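Valtari Bar Alarm: a lot of money for a beep
Mitra Naseri, 2018-04-06

The pitch is simple. Mount the Valtari over an exit, and if someone shoves the door in a panic it sounds a siren and texts the police. Zanen sells it to bars and dance halls for $906, plus $80 a month.
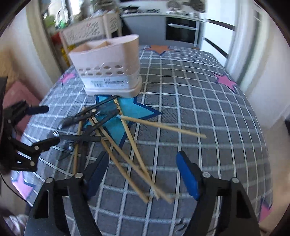
Cutlery caddy on a checked tablecloth.

I don't buy it. The texts go through a Zanen call center first, and the brochure won't say how long that takes. I asked twice and got the brochure again.
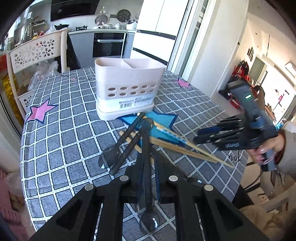

Plastic spoons and wooden chopsticks, with a pink caddy behind.

The siren is rated at 100 decibels. Over a live band, I had to look for the blinking light. The mount feels solid, I'll give them that, and the battery door closes tight.

A club owner who wants every exit covered gets quoted $3888

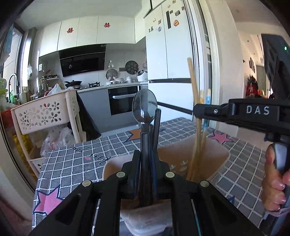
before installation. For that money I'd want proof it has sped up a single police call. Zanen has none to show. Two stars.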